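4.2 Recording a demonstration by remote control

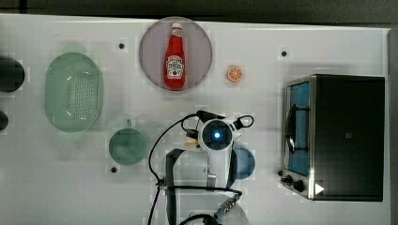
Figure 7. Kitchen layout seen from above, arm entering from the operator side.

1. Set the speed limit to 35 percent on the Prastuso pendant.
2. Hold the enable switch and press REC.
3. Guide the gripper through the task – one object per recording.
4. Release the switch to end the recording.

Note: Recordings shorter than 2 seconds are discarded.

CAUTION: Keep cable loops clear of the toaster oven door and the colander rim.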